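Notebook, sourdough and rye bench
22/05/2026

Picking up where I left off, which was with the rye starter sulking on the shelf over the radiator. I moved it down to the cupboard last night and it has perked up a lot. It doubled before lunch! So the trouble was the heat after all, or at least mostly the heat, and I owe Rosemarie Strobel a coffee because she said so back in November and I argued with her for a good ten minutes.

Today's bake was the Unham loaf again, fourth go. I'm still using the Cirken flour for the rye part and the Otier white for the rest. Dough weight came to 1,684 g in the bowl, and I put 1,280 g of that into the big tin and split what was left into two little rolls for tasting. (The rolls are a cheat. They tell me about flavor and nothing at all about the crumb in the tin.)

Water was 558 g, all of it in at the start. Last time I held some back and worked it in later, and the dough went slick and took forever to come together. This way it's sticky from the first minute but at least it stays the same kind of sticky, and I can plan around that. Wet hands, plastic scraper, no extra flour on the bench.

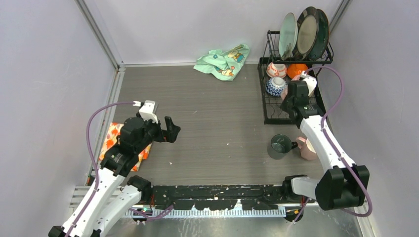

Page last changed: 22/05/2026 edit kept by R. StrobelFolding next. I did three rounds, half an hour apart, and the third one hardly did anything, so I'd skip it another time. Rye doesn't stretch the way wheat does and I keep treating it as if it will. Two rounds, then leave it alone. I'm writing that down in the hope that I'll read it.

I also tried the seed soaker from the old Gezer recipe card -- sunflower and flax, boiling water, a pinch of salt, lid on overnight. It set up into a sort of jelly, as it should, but I'd made it too stiff and it went into the dough in lumps. I spent longer squashing lumps than I did mixing. More water in the soaker next time, and a bit less in the main dough to make up for it. If anybody else wants to try it, please write down what you used, because the card only says "enough."

Proof was 12 hours in the cold box. I know the plan on the wall says shorter. The plan on the wall was written for the all-white loaf, and I think we should take it down or at least put a title on it. The dough had come up to just under the rim of the tin and had those little pinholes across the top that I look for. No cracks. I dusted it and slid it in without scoring.

Oven notes. Lid on for the first part, then off, then down a notch once the color started to come. The back left corner still runs hotter than the rest, so I turned the tin halfway and it evened out pretty well. I do wish we'd get that door seal looked at! I can feel the draft on my shins when I stand in front of it.
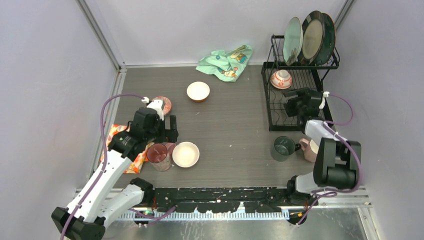

The rolls came out first and we ate them far too early, with butter. Good sour smell, a bit flat on salt. I went back over my weighing and I can't find a mistake, so it may just be that the soaker is pulling the taste down -- all those seeds and only a pinch of salt between them. I'll put the salt for the soaker in properly next time and leave the main dough as it is, otherwise I won't know which change did what.

The big loaf is wrapped in a towel and it is staying wrapped until tomorrow. I mean it. Last time someone took the end off while it was warm and the inside was pure gum, and then I had three people telling me it was underbaked when it only needed the night to settle. There's a note taped to it.

A few things I want to sort out before loaf five:

The starter feed. I've been feeding it equal parts and I'd like to try it drier for a week, to see if that slows it down enough to get me through a weekend without coming in. Rosemarie does hers almost like a paste and swears by it. Hers also smells like apples, and mine smells like a gym bag, so I'm inclined to listen.

The tin. I greased it with oil and it stuck along one long side, not badly, but enough that I had to run a knife down. Butter and a dusting of coarse rye worked on loaf two, and I don't know why I stopped doing that. Probably because the coarse rye was on the high shelf.

The Otier white. We're near the bottom of the sack and I haven't decided if I want the same again. It's strong, stronger than this loaf needs, and a softer flour might give me a more tender slice. On the other hand I've now got four bakes' worth of notes on this one and I'd hate to start over. I might ask for a small bag of something else and run the two next to each other, same starter, same day, same tin if I can borrow a second one.

Starter fed before I left, lid loose, middle shelf of the cupboard. If you're in early and it's climbing out of the jar, stir it down and leave it be.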